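Saturday, April 4, 2020
Posted by the page desk, Clindov Repair Notes

Ticket 544 – booklet will not lie flat, pages spring shut
Status: closed, with one loose end

Opening report

A small stapled booklet came in with the complaint that it closes itself. You open it to the middle, let go, and one side swings over like a door on a spring. The owner wants to read it hands-free on a table and copy out a few passages. The text is small and tightly set, so losing your place is a real pain, and by the third time it has flopped shut you want to throw it across the room.

I love this kind of ticket! Everyone has a booklet that does this, whether it's a manual, a program or a church directory, and there is so much you can do about it with things already in the house.

Details as received: soft cover, two staples, text in dense columns on both sides of every leaf. No water damage, no torn leaves, no tape. One old crease on the back cover which was there before and which the owner does not mind. It had been stored upright between two thick Kettler binders since the move, and I think that's most of the story right there. Paper remembers how it was kept.

First pass

Tried the obvious thing, which is bending it backward at the middle. Please don't do this hard. It works for a minute and then the staples start to pull at their holes. I stopped as soon as I saw the paper whiten a little beside the lower staple. Result: stays open long enough to read a paragraph, then creeps shut. Not good enough.

Second pass

Went at it the slow way, the same as you would with a new hardback. Lay the booklet on its spine, let the front cover down, press along the fold with a fingertip. Then the back cover. Then a few leaves from the front, a few from the back, working in toward the middle. The whole thing takes less time than making coffee, and it is weirdly pleasant to do. Press lightly and keep your finger moving – if you stop and lean on one spot you get a shiny dent that never comes out.

Did that twice, left the booklet closed under a Trusano atlas overnight, and did it once more the next morning. Big difference! It opened with a soft sort of sigh and no snap at all.

Third pass, on the table

Moved it to the white table with the grid on it, because a grid makes it easier to tell whether a page is lying true or twisting. Opened it to the middle and took my hands away.

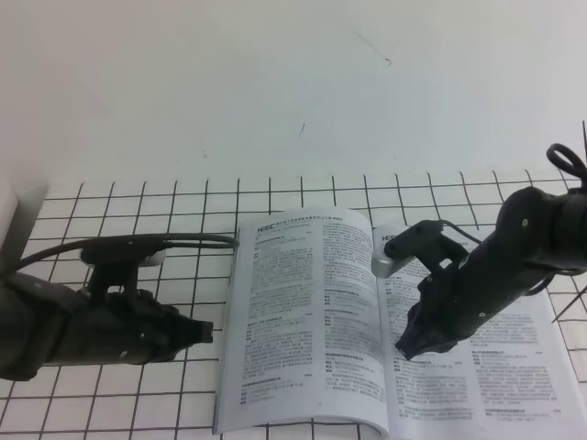 A booklet that stays open by itself is most of the way fixed, but "open" and "flat" are two different complaints and I like to log them separately. Open means you can read it. Flat means you can run a ruler under a line of text or lay a sheet of tracing paper over it without fighting the page. With this one the lower left corner still lifts and there's a soft ridge down the center fold, so the words closest to the middle sit on a slope. For reading I'd call that perfectly fine. For copying out passages it needed a bit more.

What I did about the corner

A lifting corner usually means the leaf wants to curl along one direction of the paper. Rolling it the other way around a pencil is the old trick, and it does work on a single loose sheet. On a bound leaf I find it too easy to crease. What worked better was a clean sheet of blotting paper on either side of the leaf, booklet closed, and the weight placed toward the corner end and away from the spine. I used a bag of dry rice in a pillowcase. It sags into shape and spreads itself out so nicely, and you can move it over a little at a time.

Left it for the afternoon. The corner came down a lot. You can still flick it up with a fingernail but it doesn't rise by itself.

What I did about the ridge

Nothing, in the end, and I'd argue for leaving it. The ridge is just the thickness of the folded leaves under the page. You could iron it (low heat, cloth on top, people do it) and you would get a sharper fold that is weaker at the staples. For a booklet that someone plans to keep and use, a soft fold is the better deal. I cut a strip of stiff card about the length of the page to slip under the lower side, and that levels things enough to write beside it comfortably.

Things I tried that were no help

Rubber bands around each side. They hold beautifully and they cover the first and last words of every line they cross.

The Damum clear stand. Great for cookbooks, too stiff for something this light. The lip pushed the bottom edge up and made the curl worse.

Clothespins at the top. Fine for a poster, but they mark soft paper and they sit right on the headings, so you can't see which section you're in.

Notes for next time

Ask how the thing was stored before doing anything else. I would have skipped the first pass entirely. Also, check the staples for rust before pressing, since a rusty staple will print itself through a couple of leaves under weight. These were clean.

Loose end: the owner asked whether it will go back to springing shut. Probably a little, if it goes back between the binders. Stored flat with something light on top it should behave. I've asked for a report after a few weeks of normal use and will add it under this ticket number when it comes in. If anyone has pressed a booklet like this without blotting paper, please write in with what you used – plain newsprint is next on my list, though I worry about the ink.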